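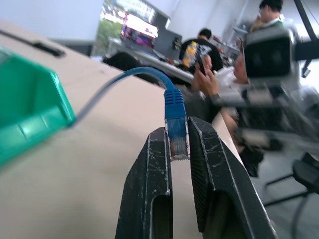
An RJ45 plug weighs next to nothing and costs a few cents, and it is one of the harder small parts to give to a two-finger gripper. The body is smooth, clear plastic. The boot behind it is soft and gives when squeezed. The cable behind that acts like a weak spring, and it pulls the plug off axis as soon as the fingers close.

Safta Hodoroagă has spent most of this fall putting numbers on that pull. Her group at Ikmont, a contract test lab in Iststead, was asked to compare two sets of fingers for a dual-arm cable-handling station. One set comes from Eltis and has a plain flat contact face. The other, from Nwankwo, has a ridged inner edge and a long oval slot near the base of each finger, which lowers the weight at the wrist. Both bolt to the same drive and take the same command from the same controller.

The test is simple to state. An arm picks a patch cable out of a plastic bin, lifts it clear, turns the plug upright and holds it for inspection by the wrist camera. A pick is good if the plug axis stays within three degrees of vertical through the hold. Ikmont logged 2,851 attempts between the start of September and the end of the program, and 2,033 of them met that limit.

The overall figure hides a wide spread. With the bin fully stocked, the two finger sets were close enough that Hodoroagă would not rank them. The difference showed when one or two cables were left and the plug lay near the front lip, where a finger has to come in at a steep angle. The flat face tended to touch the boot first and roll it. The ridged edge caught the plastic body and held.

"The ridges are doing work we had credited to the force control," she says. "We turned the force down by a third and the ridged set kept its angle. The flat set did not."

Two-arm picks were scored separately. In these, one gripper steadies the cable or the bin while the other takes the plug, and the fingers often have to close within a hand's width of each other.

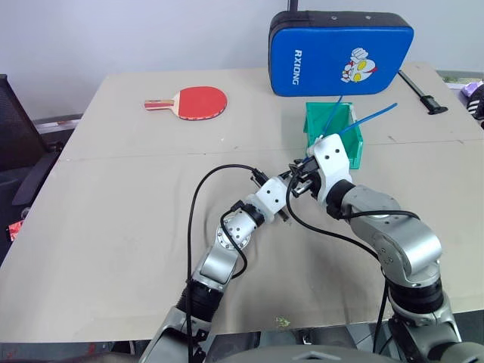 Clearance is the main cost of working this way. The planner keeps a padded volume around each wrist, and with both wrists over the same bin the two volumes overlap before either finger reaches the part. Jayanthi Subramaniam, who wrote the motion code, cut the padding in steps until the arms could finish the pick, then added a speed cap inside the shared zone. The cap raised the cycle time by 19 percent. She considers that acceptable for a test station and too slow for a packing line.

Camera placement turned out to matter more than either engineer had planned for. The head camera sees the whole table and finds the bin reliably, but it loses the plug once a gripper passes in front. The wrist camera has a clear view of the fingertips and a poor view of everything else. Subramaniam's current build uses the head view to pick the approach and hands over to the wrist view for the last few inches. Of the failed picks, 292 were traced to that handover, most of them a depth error on the clear plastic of the plug.

The controller gave less trouble. Its grip signal is based on motor current, and a thin cable barely registers. A lower threshold fixed the missed grips and introduced a few false ones, which the wrist camera can check.

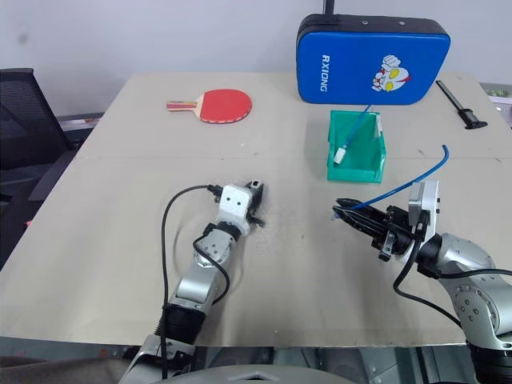 The right gripper holds one blue cable while a second rests in the bin. The left gripper is empty.

Wear is still an open item. The finger surfaces scratch early, and Ikmont has no data yet on whether the ridges round off with use. Hodoroagă has asked for a second ridged set so that a used pair and a new pair can be run against the same bin. Subramaniam wants that run to include cables with stiffer jackets, and the stock for it is on order.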